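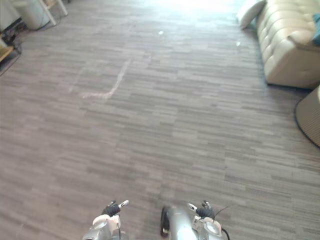
共用ラウンジの床。木目のようなタイルカーペットと、白っぽい跡。

2022年8月15日

お盆休みで人の少ないうちにと思って、ラウンジの掃除当番を引き受けてきました。ジェニスの二階を借りるようになってから、お茶を飲むのも本を読むのもつい足が向いてしまう部屋で、いつか隅々まできれいにしてあげたいなあと、ずっと気になっていたのです。

まずは掃除機。横に筋の入ったカーペットなので、筋に沿ってかけるか、逆らってかけるかで毎回迷います。わたしは最初に逆らって、最後に沿わせる派です(ラキヤ・アブバカルさんは断然、沿わせる派!)。

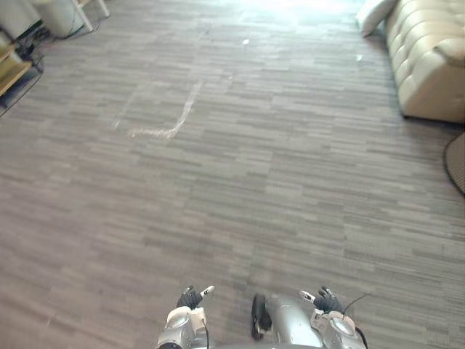
それで二人であれこれ言いながら進めていくと、ふだん座っているだけでは見えないものが目に入ってくるんですよね。家具を動かしたら脚の形にへこみが残っていたりして、そのたびに手が止まり、おしゃべりになり、なかなか先へ進みません。へこみには霧吹きで少し水を含ませて、古い歯ブラシで毛を起こしてやります。四十分で終わらせるつもりだったのに、麦茶の休憩を入れたらすっかりお昼になっていました。

壁ぎわの白い肘掛け椅子は、わたしのいちばん好きな席です。ベージュのクッションを背中に当てて、小さな丸テーブルに飲みものを置くと、もう立ちたくなくなります。 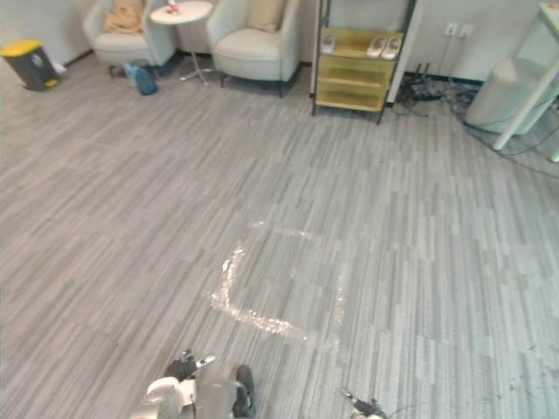

カーペットについた白い粉のような汚れは、どうやって落とせばいいのでしょう?
まず乾いたままブラシで浮かせて掃除機で吸い、残った分だけ固く絞った布で軽くたたいてください。こすると奥に入ってしまいます。

最後はソファです。革なので、やわらかい布でから拭きして、座面の深い溝は布を指に巻いて一本ずつ。地味な作業ですが、わたしはこれがけっこう好きで、ラジオを聞きながらいくらでもやっていられます。頭をのせるところはどうしても汚れやすいので、十月になったら専用のクリームを買ってきて、もう一度ゆっくり手入れをするつもりです。

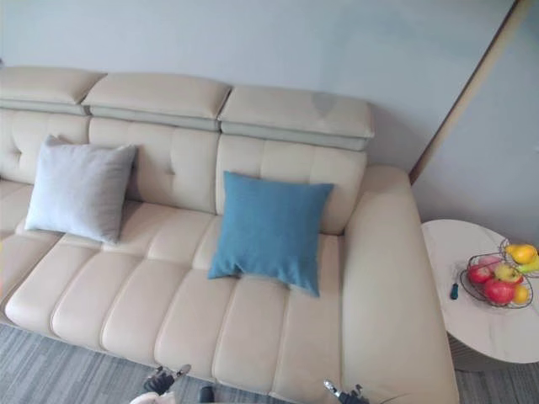

クリーム色の革のソファ。クッションは薄いグレーと青緑。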